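Packing away the winter textiles

A small gallery from our flat in Gorkstead, put together by Benoît Gilbert, 2026-05-18. Every spring we put the warm things into clear plastic bags, so in October we can find them without opening every box.
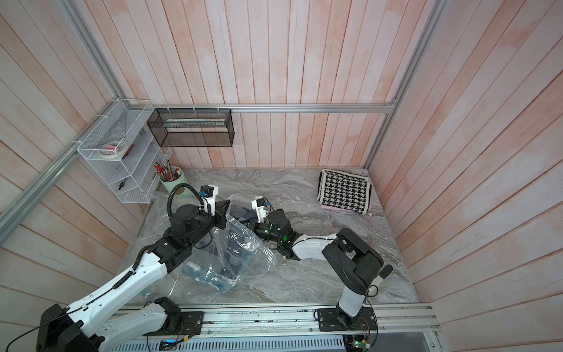 I fold the thick pieces first and leave the small ones for the end. My neighbour Fedir rolls everything, but in my cupboard rolls do not stay in place.

For soft fleece I like a bag with a zip top. Press the air out slowly, from the bottom to the top — then close it.
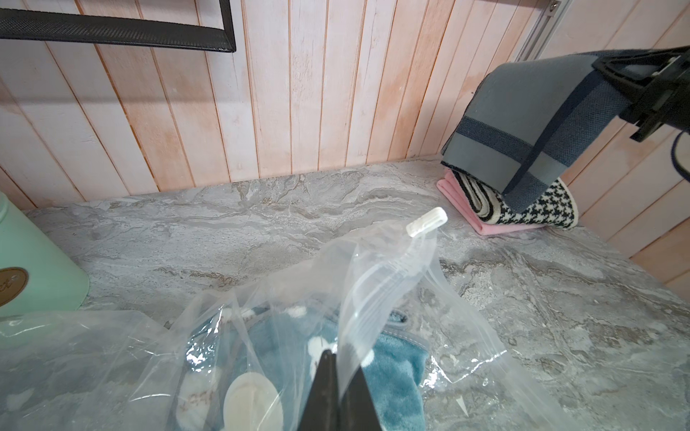

A paper label goes on each bag, with the month and the shelf. Last year I wrote directly on the plastic and it did not last.
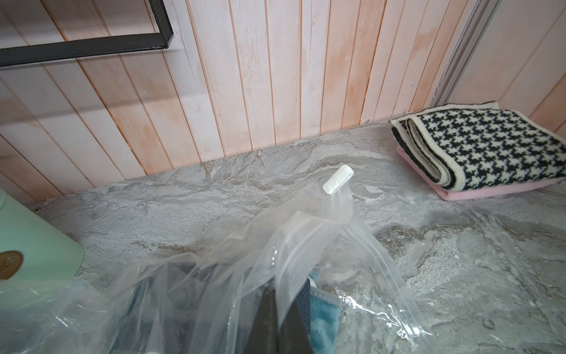
Scarves are always my last job. I fold them flat and never hang them, so they keep their shape. The houndstooth one with the black border will go on the top shelf, next to the gloves.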